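4.2 What we asked the arm to do, and how it got on

I should own up to a bias before I get to the numbers. I came to this project from catering kitchens, so when somebody tells me a machine can "do the kitchen" my first thought is always the end of the shift, when the worktop has everything on it except the thing you want. Most of the published chores I read before we started use a clear surface and one object, usually a mug. I've never worked at a worktop like that and I doubt you have either!

So for the Ledcombe trials we went the other way. Every layout was built in simulation with our Nadar scene tool, which takes a kitchen (tiles, worktop, the odd appliance) and drops things on it from a big mixed bag. Some of the bag is what you'd expect, food and utensils. Some of it has no business near a hob at all. Kenneth Crichton put the bag together and I argued with him over a good part of it, but I've come round. In my own house the worktop collects pens, post, batteries and whatever my son has brought back from the beach, and a helper that only copes with proper kitchen things wouldn't last a morning with us.

The chores themselves were dull on purpose. Pick up the named object and put it where you're told. Move one thing so as to reach another. Clear everything that isn't food to one side. We wrote 62 instructions in plain words, the sort you'd shout over your shoulder, and ran them over the layouts for a total of 326 attempts, all with the same single arm and the same Bultuvlow planner behind it. 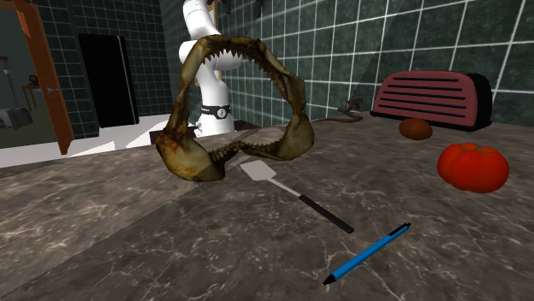
I'd expected big awkward objects to be the trouble, and they were, though my reasons were wrong. I thought the arm would fail to grip them. Mostly it never got that far. A bulky item standing close to the base eats up the space the elbow wants to swing through, and the planner either took a daft long way round or gave up before it had moved at all. Anything with a hole through it was worse again. Our collision check wraps each object in a simple solid shape, so a gap you could put your fist through counts as a wall. You can swap in a finer shape, and we did for 7 of the layouts, but the planning time went up so much that I'd have made the tea and drunk it.

Thin flat things were the next headache. A spatula lying on a hard surface is a lovely easy object for a person. You press the edge, it tips, your fingers are under it. The arm has no such trick, so it went for the handle every time, and if the handle happened to lie alongside something else it would often take hold of both or neither. Pens were the same only smaller. I lost count of the pens that got rolled off towards the back wall (well, I didn't lose count, Kenneth has a spreadsheet, but I stopped looking at it).

Round food went better than I'd feared. Tomatoes in particular were a pleasure, a nice clear colour and a shape that forgives a slightly wonky approach. I'd be careful about reading much into that, mind you. Our simulated tomato doesn't bruise, and a grip that scores full marks here could leave you with soup in a real kitchen. We have asked Novonora for the use of their pressure pads so we can try the same grasps on actual fruit, and I hope to report on that separately.

Then there's the wording. We left 4 instructions vague on purpose, things like "tidy that lot up a bit", to see what the planner made of them. It always picked something and got on with it, and it never once asked. I found that more worrying than the dropped pens. If I say that to a new starter in a kitchen they'll look at the worktop, look at me, and say "what, all of it?", and I'd like a machine that does the same before it touches anything of mine.

So could I hand over my own worktop yet? No, not the whole of it. I'd let the arm fetch a piece of fruit from an uncrowded corner and I'd be quite happy to watch it do so. For anything flat, or anything tucked behind something large, I'd still do it myself. Section 4.3 goes through the failures by type, with the planner logs, and I've kept the swearing out of the transcripts.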